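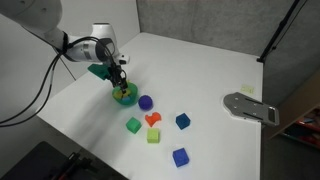
The green bowl and the purple ball, on the white table at Otport.

Harish Mishra said the blocks would tell you what kind of person you were. Abla Dabbas had driven in from Custer to hear this, and she had paid for parking.

"Put them where you want them," he said. "Don't think."

She thought. The method was called Drelomico and the brochure said it had helped more than 2,000 people leave jobs they hated. It did not say where they went afterward.

She set the dark blue cube off by itself, at a tilt, and waited for him to write something down. He did.

"Solitude," he said.

"I ran out of room on the left."

"There's plenty of room on the left."

There was a fair amount, that was true. She put the brighter blue one closer to her own side of the table and left the two greens near the orange piece, which looked to her like something a dog had given up on. The purple ball she placed in front of the bowl. It was fuzzy and she didn't enjoy touching it.

"And the bowl?" Harish asked.

"What about it?"

"You haven't taken anything out of the bowl."

"You didn't say I could."

He wrote for a long time. Abla looked at the gray partition and tried to work out what $792 came to per block, if you counted the ball. Her sister Shakya had done the full course and now sold candles. She had been perfectly happy at the bank.

"Most people go straight for the bowl," Harish said.

"How many is most?"

He turned back a page, then another. His pen had stopped.

"I'd have to look that up," he said.

Abla moved the orange piece an inch to the right, to see if he would write that down too.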